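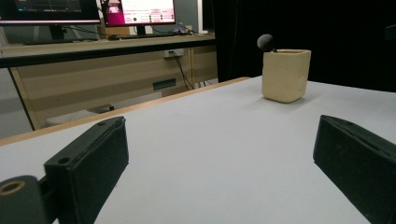

The cream cup on the worktable, with the foam-ball stick standing in it

Cups, Sticks and Small Tables: Your Questions

We love getting mail about the tabletop pages at Trilivum, and the little cream cup brings in more of it than anything else we've put up! These are the ones that come back most often. Updated November 12, 2021.

Why such a plain cup?
Plain is what makes it so useful! A cream cup with a wide open top is easy to spot on a pale table once there's a shadow under it, and it goes with anything you care to stand in it -- brushes, swabs, pens, a foam ball on a stick. We started out with patterned ones and went off them by February.

Is it round or square?
Both answers turn up in our mailbox, and we enjoy the argument. From one side it looks square with soft corners, and from a bit higher up you'd call it a cylinder. If you're buying one for yourself, either shape will do the job.

What else can I keep in a cup like that?
Oh, lots! Makeup sponges on sticks, cotton swabs, paintbrushes, chopsticks, a couple of dried stems. Anything with a wide head and a thin handle is a good match. Go handle down, head up, so you can see at a glance what you've got.

My stick tips the cup over. Help?
Check how much of the stick is above the rim. A long handle with a fat foam head will pull a light cup sideways, so put 2 spoonfuls of dry rice or clean sand in the bottom. You can also let the stick lean toward the middle of the table, well away from the edge. And when you put it in, bring it straight down from above and let go late.
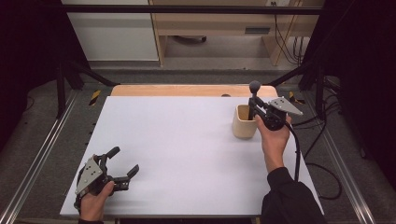

The same goes for taking it out again: straight up first, then over to the side. It's a small habit, and it saves so many spills.

How much space should I leave around it?
More than you'd think. We like 30 centimeters clear in front, because your hands need somewhere to be while you work. Put the cup toward the back, a little right of center if you're right-handed, and keep the near half of the table bare.

How do I clean a foam ball?
Lukewarm water, a drop of dish soap, squeeze gently, rinse, squeeze again. Then dry it lying on a towel before it goes back in the cup. Please don't wring it -- foam tears right where it meets the stick. 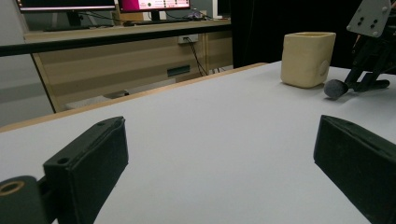 Cup toward the back, foam ball off to its right

Where can I see more setups like this?
The Flendarari gallery has 2,158 tabletop photos from readers, and we're adding to it all the time. The Trarkstead page covers desks and shelves, and Vigfúsdóttir is our section on cups and bowls. Send us yours, we'd love to see it!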